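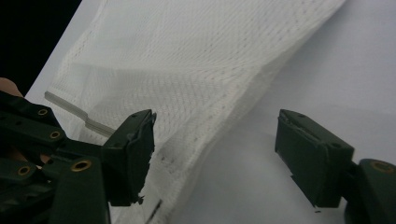

Tamton Mesh Curtain Panels, Six Months In

I bought two of the white mesh panels from Tamton for the back porch in May, after a summer of eating dinner indoors because of the gnats. The porch faces west and has a roof but no screens. Real screening would have meant framing, and we rent, so curtains were the only thing the landlord would agree to.

Each panel is 90 inches long and costs 9 dollars more than the plain sheer in the same range. They come folded flat in a paper sleeve with a set of clip rings. The rod is sold separately. I used a Rusu tension rod I already had, and it has held up fine with both panels on it.

Setup

Hanging them took less time than clearing the porch. The top hem is wide enough for a rod, but I used the clips so the panels would slide more easily. The folds from the package were still showing after a week outside. I took the panels down and ran them through the dryer on low with a damp towel, and that fixed most of it.

The length was a little off for us. Our opening is shorter than the panels, so there was extra fabric lying on the boards and collecting leaves. Silvana Arruda does alterations near the post office and hemmed both for me. She used a fine needle and a narrow double fold, and she told me she would charge more next time because mesh slides around under the presser foot. If you plan to do it yourself, use plenty of clips and go slowly.

Daily use

They do what I wanted. Air comes through, the light stays soft, and most of the bugs stay out as long as the panels overlap in the middle. Very small gnats still get in on bad nights. Wind is the bigger problem. There is no weight in the hem, and on a breezy evening the panels end up in the food. I sewed a few drapery weights into the new hem and that helped a lot – they should come with them.

Mesh also snags. The cat put one pull in the left panel, and I caught the other on a chair. Neither has turned into a hole.

Washing

Cold, gentle cycle, inside a laundry bag. Pollen comes out easily. Bits of dead leaf don't, so shake the panels well before they go in. They dry on the line in under an hour.

Compared with the Jerov

My sister has the Jerov version, which is heavier and hangs better, but it blocks more of the breeze and makes her porch stuffy by late afternoon. I'd still pick the Tamton for a hot climate.

Rating: 4 out of 5. I took one off for the missing weights.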